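Home Projects Reports People Contact

Grukero Study of Hand Eczema in Kitchen and Care Staff
Progress report to the Morris Fund, second year
Last updated: 2022-12-02

Prepared by Pilar Quiroga, study lead, with Subbarao Naidu, data manager

1. Where we are

The study follows adults who wash their hands many times a day at work and asks who goes on to develop hand eczema, and how long it takes to settle. Our target is 600 participants across the Oritz and Jumer sites. Recruitment at Oritz closed in October with its full share enrolled. Jumer is 100 short and will stay open until the end of March.

The shortfall at Jumer comes mainly from the care homes. Managers were willing, but staff could not be released for the first visit during the summer. We now offer that visit at the start or end of a shift, and enrolment has picked up. We have not changed the entry criteria.

2. Follow-up visits

Participants are seen at entry, at three months and at twelve months. At each visit a nurse scores both hands for redness, scaling, cracks and swelling, and the participant fills in a short questionnaire on itch, sleep and days off work. Visits missed by more than four weeks are recorded as missed and are not rebooked.

Attendance at three months has been better at Oritz than at Jumer. The Jumer clinic moved to a different floor in the spring and some appointment letters went out with the old room number. Those letters have been corrected. Twelve-month visits have started at both sites, but it is too early to report on them.

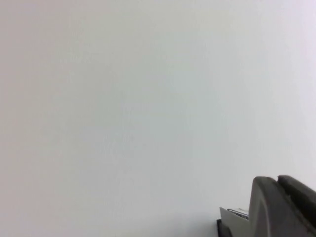 Plain pale surface, close up, with part of a dark grey gripper at lower right.

3. Scoring agreement

The reviewers of our first-year report asked how closely the nurses agree with one another. We took 150 visits at which two nurses had scored the same hands separately and compared the results. Agreement was good for cracks and swelling, fair for scaling and weak for redness on darker skin. The last of these needs work. Both sites have had a half-day of extra training using reference photographs covering a wider range of skin tones, and we will repeat the comparison in the spring. Redness scores collected before the training will be flagged in the data set, and the main analysis will be run with and without them.

4. Data

The questionnaire is now filled in on a tablet at both sites. Paper forms from the first year have all been entered twice and the differences settled by Subbarao Naidu. The item on glove use was often left blank on paper, so on the tablet it has to be answered before the page will close. "Prefer not to say" is one of the options.

A draft analysis plan is attached as Annex B. It still lacks a section on participants who change jobs during follow-up.

5. Spending

Spending is in line with the budget except for travel, which is underspent. We ask permission to move £2000 from travel to nurse time at Jumer, to cover the extra visits in January and February. No other changes are requested. The signed statement from the finance office is at Annex C.

6. Next six months

Close recruitment at Jumer. Repeat the scoring comparison. Finish the analysis plan and send it to the fund before any outcome data are looked at. The next report is due in June.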